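The big table, the pen pot and me

Back in December I promised Josiane a post about whiteboard pens, and she has reminded me of it at every possible opportunity, so put the kettle on. I know it isn't the most glamorous subject. I've had more messages about stationery than I ever had about my holiday in Trerkness, though, so I think I know my readers by now!

The long white table at work has a black mesh pot on it, and that pot has become a bit of a project of mine.
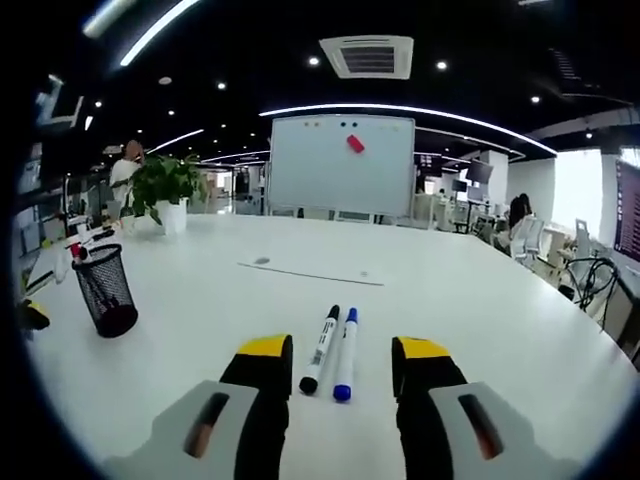
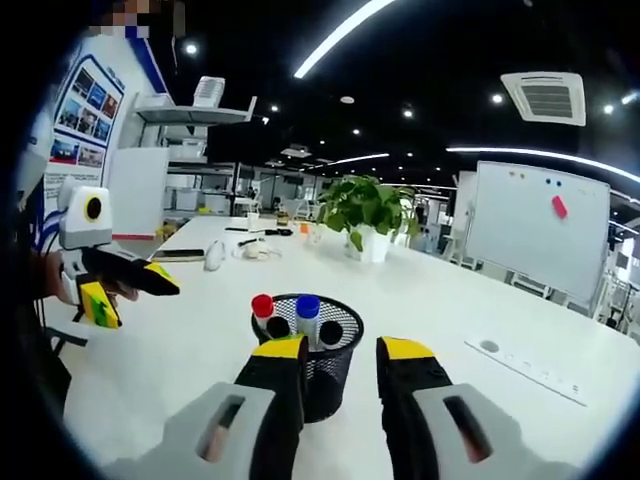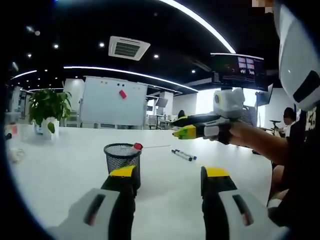
Should whiteboard pens be kept standing up or lying down?

Lying flat is best if you've got the room for it, and if you want them in a pot, stand them with the cap at the bottom so the ink stays near the tip. Stored with the nib pointing at the ceiling for weeks on end they go faint and scratchy, and then everyone blames the pen.

I was a standing-up person for years, I should confess. I like a pot. I like hearing the rattle when you go rummaging in it. At home I've got an old Bodin mustard jar by the phone with biros in it, plus one knitting needle and a paintbrush I'm fond of, and I wouldn't swap it for any drawer organiser you could offer me.

But a pot on a shared table is another animal altogether. Things go into it and don't come out. When I first emptied ours, on a slow afternoon with the radio on, I tipped the whole lot onto a tea towel and tried every single pen on the back of an old delivery note. Out of 82 pens (I'd gathered up the strays from the windowsill and the meeting room as well, it wasn't all out of one pot, I'm not a magician) there were only seven I would have trusted to write a full sentence on a board. Seven! The rest were ghosts. A green that came out as a sort of rumour of green, three highlighters with no lids, and a permanent marker, which explained a very sad corner of the board that Matúš had been scrubbing at since the summer.

If you've got that same problem, by the way, go over the permanent ink with a whiteboard pen and wipe it while it's still wet. It took me two goes on the stubborn bits. Try a small patch first, as some boards don't like it much.

So now I have rules, which I've not written down anywhere because I don't want to be the person with a laminated sign. Dead pens go in the bin the moment they die. Lids click or they don't count. Blue and black for everyday, red for things that are wrong, and the green can stay if it behaves. I do a quick sort when I'm waiting for the printer, and that's enough to keep on top of it.

Ysaline thinks I should get one of those Clirkik trays that stick to the board itself, and I did look. They're handsome enough, but I don't want to be peeling glue off a board in a year's time. A pot can be picked up and moved when someone needs the table for something bigger, and with our table someone always does. It's the sort of surface that collects things. You put down a mug and a roll of tape at nine in the morning and by lunch it's a jumble sale.

My other tip is to buy fewer pens. I used to order the giant box as it worked out cheaper, and half of them had dried up before we got to them. Now I buy a small pack of blue and a small pack of black from Rukby on the high street, where the lady lets you try one on a bit of card — a real pleasure, I could be in there for an hour — and I get more when we run low.

Halima asked in the comments last time about erasers, and I've not forgotten. I wash ours in warm water with a drop of washing-up liquid and leave it on the radiator overnight. Have a spare one handy or there'll be complaints, and people will start using their sleeves.

Next time I want to do the cable drawer. I've opened it once and shut it again, so give me a few weeks.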